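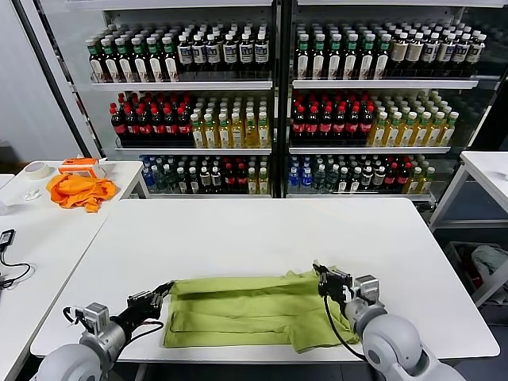 Über uns

Werkstatt Rerkdale. Offene Werkstatt, Schwerpunkt Robotik und Automatisierung zum Selberbauen. 127 Quadratmeter, 33 Mitglieder, 2 Schlüssel (leider). Angefangen haben wir in einer Garage, mit einem Schrittmotor und viel Kabelbinder. Die Garage wurde zu klein, der Motor läuft noch.

Was wir machen: Arme, Greifer, Steuerungen. Meistens gebraucht gekauft, zerlegt, neu verkabelt. Manches bauen Mitglieder zuhause am Küchentisch vor und bringen es montags zum Testen mit. Ab 18 Uhr ist offen, Gäste gerne ohne Anmeldung.

Unser großes Gemeinschaftsprojekt heißt Tundari. Zwei Arme, ein Tisch, Ziel: Kleidung zusammenlegen. Klingt einfach, ist es nicht – Stoff macht was er will. Die Steuerung schreiben wir selber, alles offen, jeder darf ran.

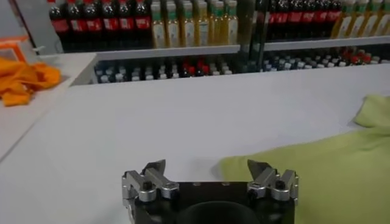 Wer mitbaut, muss nichts können. Ehrlich gemeint. Löten, Fräsen, ein bischen Programmieren lernt man bei uns nebenbei. Einführung an den Maschinen ist Pflicht, dauert einen Abend. Danach freie Nutzung, auch für eigene Sachen.

Beitrag: 51 Euro im Monat, Schüler und Azubis die Hälfte. Material zahlt jeder selbst, Schrauben und Kleinteile gehen auf die Werkstatt.
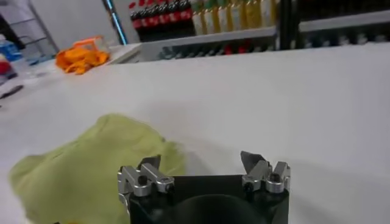 Greifer sind bei uns ein Dauerthema. Der erste von Tundari hieß Murín, komplett aus dem 3D-Drucker, dreimal gebrochen. Nachfolger Batness ist stabiler, und seitdem streiten wir über Fingerformen. Breit hält gut, kommt aber schlecht unter eine Falte. Deshalb die spitzen dunklen Finger an den Aluminiumblöcken, mit kleinen Inbusschrauben befestigt. Geübt wird an hellgrünem Stoff auf weißem Tisch, da sieht man die Kanten besser. Wer eine bessere Idee für die Spitzen hat: mitbringen, dranschrauben, ausprobieren.

Im Juni wieder Tag der offenen Tür. Bis dahin suchen wir noch Netzteile, Kabelketten und jemanden der gerne Dokumentation schreibt. Einfach vorbeikommen oder über das Formular melden, Antwort kommt meistens am nächsten Tag.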